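# Submitting a Reimbursement Request for Work Travel

Employees of Nuritz who travel between the Ross and Kernton offices may recover approved costs through the Trekness expense portal. 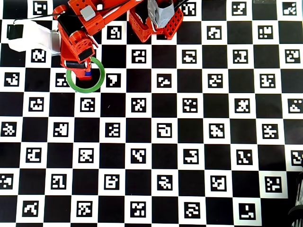 Requests must be submitted within 24 days of the last day of travel. A request received after that period requires written approval from the head of the employee's department. Travel completed in December follows the same rule, although payment may be delayed by the year-end closing of accounts.

## Before you start

Have the following ready:

- the travel approval number issued by your department
- a receipt for every expense of $9 or more
- the start and end points of any trip made in a personal vehicle
- the cost code to be charged

Card statements are not accepted in place of receipts. If a receipt has been lost, complete the Missing Receipt form and have it signed by your supervisor. No more than one such form may be used per trip.

## Entering the request

1. Sign in to Trekness and select **New Request**.
2. Enter the approval number. The portal fills in the dates and destination; correct them if the trip was shortened or extended.
3. Add each expense on its own line. Hotel bills must be divided into room, tax, and meals.
4. Attach the matching receipt to each line. Files may be in PDF or JPEG format.
5. For personal vehicles, choose **Mileage** and enter the distance driven. The one-way distance between Ross and Kernton is set at 46 miles - a longer route must be explained in the notes field.
6. Review the total and select **Submit**.

A request may be saved as a draft at any point. Drafts are deleted after 50 days without further notice.

## After submission

Your supervisor receives the request first, followed by the accounts office. Either may return it for correction. Returned requests keep their original submission date, provided that the corrected version is sent within nine days.

Payment is made by direct deposit to the account used for payroll. Employees who have recently changed banks should update their payroll record before submitting. Changes made while a request is under review do not apply to that payment.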